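Notes from the Toy Table

Well, we finally did it. The play corner at Grindier has been due a real sort-out since April, and this month I rolled up my sleeves and got into it. I'd been putting it off (you all know how I am about a job that starts with lifting lids), but once I got going I had a pretty good time!

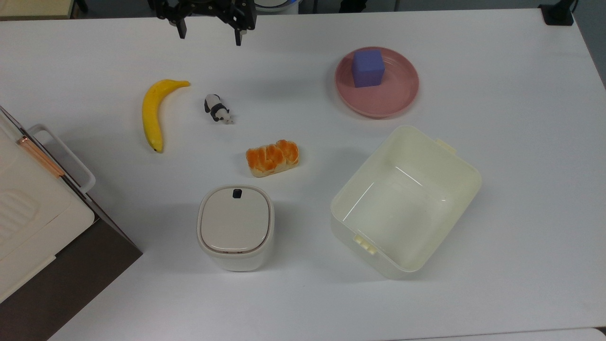
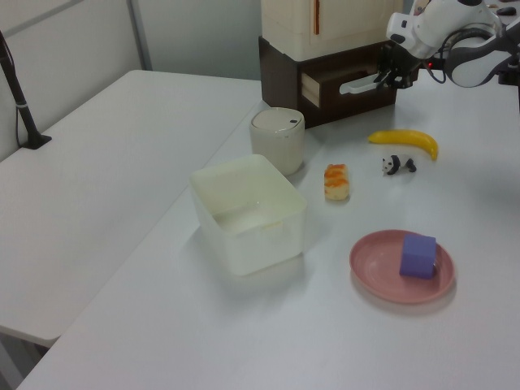 The panda and the little bread roll made it into both shots.

My rule going in was simple. Everything comes out, everything goes on a white surface where I can see it, and nothing goes back until it has a home. I stole that from my aunt, who ran her sewing room the same way and could put her hand on any button you asked for. I can't say I'm at her level yet — I still have a jar of mystery pegs on my own kitchen windowsill — but I'm getting there.

The play food is what gets used most, so that's where I started. Bananas, bread, pastries, cakes, anything a small person might serve you on a plate with a very serious face. It used to live in one deep tub and the good stuff always sank. Now the play food gets its own shallow box with no lid. I went back and forth on lids for ages. They look tidy, I know, but a lid is one more thing to lose under the bookcase, and a four-year-old who wants a pastry wants it right now. So: open boxes for anything that gets played with every day, lidded ones for the fiddly bits.

Animals were harder. Zeeshan Kazmi thinks they should be sorted by where they live, with a farm box and a jungle box and so on, and he made a strong case for it over coffee. I said that was lovely but we'd be re-sorting it every single afternoon. We settled on one animal box, big enough that you can see to the bottom. The panda can share with the cows and they'll all have to get along.

Then there's drawers. I love a drawer for paper, stickers and the dress-up scarves, and I don't love one for toys, which jam at the back and then you're kneeling there with a ruler trying to fish out a giraffe. If you have a drawer at home that won't shut, take it all the way out and look behind it before you start shoving. I found 12 crayons and a birthday candle that way in my own house.

A couple of bits of housekeeping while I have you. The Undari Street sale brought in $133 for new picture books, so thank you to everyone who baked, and to everyone who ate! Severino Gallardo is putting the book order together and would love your ideas, the sillier the better. There's a sheet by the coat hooks.

We could also use a few more shallow boxes, any color, as long as a child can carry one with both hands and still see over the top. Clean yogurt tubs are welcome too, but please, no more egg cartons, we have plenty until next spring.

Next month I'm tackling the puzzles. If you happen to have a corner piece at home with half a blue tugboat on it, drop it in the basket by the door and I won't ask any questions.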